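Home | Club notes | Builds | Kit list | Contact

Picking up cloth with the hand gripper: notes for new members
Last updated: 8th April

Everyone who joins the Wevton robotics club wants to start with the arm. You will start with a towel, like the rest of us.
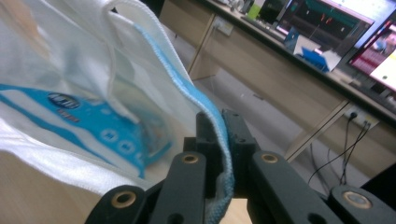
The cloth drill takes one evening and a fair amount of pride. You need the hand gripper, any cloth with a thick hem, and a table you don't mind leaning on.

1. Squeeze the handle a few times before you go near the cloth. If the linkage sticks, work it loose now and save the swearing for step 4.

2. Drop the cloth on the table. Don't arrange it. The Kinoshita round will not arrange it for you.

3. Find the hem and come in low, with one finger on each side. Hems hold. The middle of a towel bunches up and slides out while you're being congratulated.

4. Close slowly, then lift to some 70 millimeters and hold for 3 seconds. Dropped it? Back to step 2.

5. Carry it to the far side of the table and lay it down. Flinging it does not count, however well it lands.

6. Write the attempt in the log. Our record is 241 tries in one term, held by a person who has asked to be left out of this.

Once you can do it with either hand, move on to folding. Bring snacks.

Recent notes
Eltier arm: first power-up
Stuvora wheels, part 2
What we packed for the July meet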